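Software notes: the planner learns to wait

Most of the work since the last newsletter has gone into the part of the stack that decides when an arm is allowed to move. The short version is that Koltusside, our task planner, no longer starts a reach until it has agreed with the perception side about where the fixed things in the room are. That sounds like something it should have done from the start. It did, in a way, but the check ran once when the robot entered a room and then never again.

The trouble showed up in small rooms. In a kitchen or a lab the robot stands back from things and a few centimeters of drift in its position estimate don't matter much. In a bathroom the walls are close, the surfaces are plain, and there is very little for the tracker to hold on to. By the time the robot had turned from one job to the next, the planner's idea of the counter and the real counter had moved apart. The arm would then plan a clean path to a spot that was slightly wrong, and the collision monitor would stop it halfway. Operators saw this as a robot that froze for no reason.

Dariusz Olszewski went through 595 logged reaches in December and sorted the stops by cause. The largest group had nothing to do with the arm at all. The head camera had lost its wall lines during a turn, and the map had been patched from the wheel-and-leg odometry alone. The arm planner was never told.

The fix has 2 parts. The first is in Erkalell, the perception package. It now keeps a short list of straight edges for each room: baseboards, floor trim, counter fronts, the rim of a sink. Where two edges meet in a corner, it stores the corner as well, which pins down position in both directions. These are cheap to find and they don't move when somebody puts down a cup. Each one carries an age, counted from the last time any camera saw it.

The second part is in the planner. Before a reach it asks for the age of the edges nearest the goal. If they are fresh, it goes ahead. If they are stale, it asks for a look first, meaning a head tilt or, when the head view is blocked, a frame from the wrist camera. The look takes under a second in most cases. We had worried that this would make the robot seem slow, but it has cut enough stops that a full run is shorter than before.

Wrist cameras needed extra handling. Their view changes quickly, and the robot's own sleeve, fingers and legs can cover a good part of it. Erkalell now masks the body using the joint angles before it searches for edges. The hard parts are rigid and easy to mask. Cloth is harder, since it hangs differently each time, so we grow the mask around it by 12 pixels and accept that a few real edges get thrown away.

Shiny surfaces are still a problem. Polished stone and glossy panels give bright reflections that shift with the camera, and the edge finder sometimes took the border of a highlight for a real line. We now require a line to hold still in the map across 3 views before it goes on the list. Mirrors are handled separately. Anything found inside a known mirror outline is dropped, and that outline has to be marked by hand when the room is set up. We would like to do this without the hand marking, but it isn't on the plan for the next release.

Views from the bathroom work:
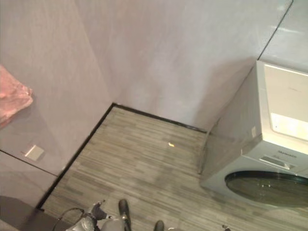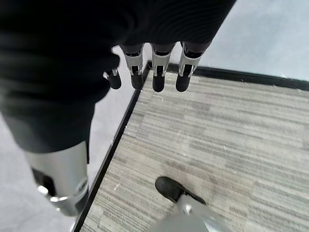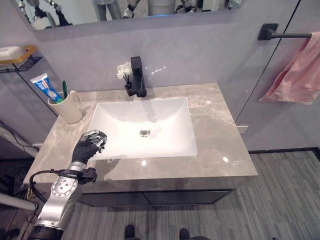 On the tooling side, Mai has a new panel that plots edge age against time next to the arm state. Mai is the log viewer that ships with the stack, and the panel is on by default. If a reach is held back, the bar turns orange and the panel names the edge that was too old. Clicking the bar opens the last camera frame in which that edge was seen. Older logs will open, but the panel stays blank because the ages weren't recorded.

There is one change to settings that may catch people out. The old option that set how often the room check ran has been removed. If it is still in your config file, the planner will print a warning and carry on. The new option is a maximum age in seconds, set per room, and the default is fairly strict. Teams working in large open spaces will probably want to raise it, or they will see more head tilts than they need.

Evis, the simulator, has been updated to match. It can now add drift to the position estimate on purpose, with the amount set at the start of a run, so the waiting behavior can be tested without a robot. The simulated cloth is still a stiff shape attached to the arm, so results for the sleeve mask shouldn't be trusted yet.

Bug reports are most useful with the full log attached, including the minute before the stop. Screenshots of the panel alone don't give us enough to replay the run. Dariusz is collecting cases where the planner asks for a look and then asks again straight away, which should not happen and which we have seen twice.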